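The table is finally done

May 29, 2022

I finished the pine table last night. If you have been reading since the winter you know I bought the boards before I had a plan for them, and they leaned in the hall at Skornden for months while I worked on other things. Bernice Bonsu asked me more than once if I was ever going to use them. Now I have.

The boards came from the yard at Obeidat and cost me 241 dollars. They had cheaper ones with hardly any knots. I picked the knotty ones on purpose and I would do it again. Clear pine looks flat to me, and a big top needs something going on in it.

Gluing up was the hard part. I did it in 3 stages over 5 evenings, and the second stage had to come apart because one board slid while I was tightening the clamps. Skye Mackay lent me two long ones after that and it went better. If you are doing a top this size, get more clamps than you think you need. Mine still has one joint you can feel with a fingernail - it's near the back, and I'm leaving it.

I sanded down to 200 and stopped there. The guy at the yard said to keep going, but I don't see the point on a table people are going to work at. Pine dents if you look at it wrong. The finish is an oil I bought from Stadex, three thin coats, wiped off with old T-shirts each time. The knots drank up the first coat and went darker, and the rest stayed a light brown. I had worried it would turn orange like my parents' kitchen cabinets. So far it hasn't.

A few people have asked about the edges. I only broke the corners with a sanding block. I own a router and I don't enjoy using it.

What I would change: I'd let the boards sit flat instead of leaning them on a wall, and I'd do the underside first. I did it last, lying on the floor with oil running down my wrist, and I don't recommend that.

Next is a bench for Lerik's entryway, which I promised for July. It will be pine again, from what is left over, and a lot smaller. Then I want to fix the drawer I keep complaining about here.
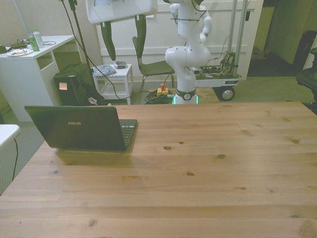 The new top, knots and all, with a laptop on it already.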